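The Sort-It-Later Bin, and How I Finally Made Mine Work

Every house I've ever lived in has had a spot where things go when they don't belong anywhere. For years mine was the end of the kitchen counter, next to the toaster, and it drove me up the wall. Now it's a bin. A big, ugly, hard-working bin, and I love it more than I can tell you!

I got the idea from my friend Mi-kyung Ra, who raised three boys in an apartment the size of my garage. She kept one tub by the back door and everything stray went in it. Toys, lids, batteries, a single mitten. Every evening before dinner the tub got emptied. I tried it the following September and I've been at it ever since (with a few lapses, the holidays being what they are).

Picking the bin

Go bigger than you think and go plain. You want low enough sides that you can see what's in there without digging, and you want something that can take a beating. Skip fabric. I had a lovely cloth one and a leaky bottle of dish soap finished it in a week.

A divider helps a lot. Use the small side for things that have to leave the house, like library books or your neighbor's casserole dish, and the big side for everything else. If yours didn't come with one, a piece of stiff board cut a hair too long will wedge itself in place.

Don't buy a lid. Once there's a lid you'll put something on top of the lid.

Emptying it

Carry the whole thing to a table. I can't say this strongly enough — if you leave it on the floor you will kneel there for two minutes, your knees will complain, and you'll quit. On a table with good light it goes fast.

Take out the kitchen things first. Cups and sponges go straight to the sink, and if a sponge smells even a little bit off, out it goes. Then the toys, all in one armful. Then whatever is left, and that's always the hard part: the odd bits of black plastic, the caps, the pieces that clearly came off of something. I keep a jar for those. They get to stay in the jar until the 30th April clear-out, and if I still don't know what they are by then, goodbye.

Food is its own rule. Fruit does not go in the bin. My youngest thinks this is a terrible rule and tests it regularly. One forgotten peach in warm weather and you'll be on my side.

If you've got a helper under six, let them do the colors. "Find me everything yellow" works ten times better than "clean this up," and it buys you enough time to wipe down the counter.
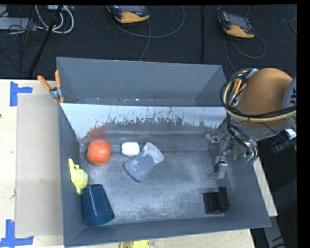
Cleaning the bin itself

Once a month or so I give it a proper scrub. Warm water, a squirt of dish soap, and a soft brush for the corners where the crumbs and grit collect. Rinse, tip it up against something, and let it air dry all the way before anything goes back in.

For stains, make a paste of baking soda and a little water, spread it on, and leave it while you have your coffee. Red marks are the stubborn ones (marker, tomato sauce, that awful fruit punch). Two rounds of paste will usually fade them, and after that I stop caring.

Go easy with the scouring pads. I went at my first bin with a rough one and took the finish right off in streaks, and after that every scuff grabbed more dirt. A soft sponge and some patience will get you further. Plain scuffs I leave alone. It's a bin.

Despina Vukčević wrote in after my last page to say she lines hers with an old bath towel, cut to fit, and just throws the towel in the wash. I've been trying it and it's great for keeping hard toys quiet when they get tossed in from across the room. It does hide small things in the folds, so give it a good shake over the table before it goes in the machine. I lost a perfectly good earring back that way.

A couple of leftovers

Put a strip of felt under the bin if your tabletop is light wood. Grit gets stuck on the bottom and you won't notice until you slide it.

If the bin is full two days running, the bin isn't too small. Something in there needs a home of its own, so look for whatever keeps turning up. At our house it was the cups, and a little shelf by the back door took care of most of them.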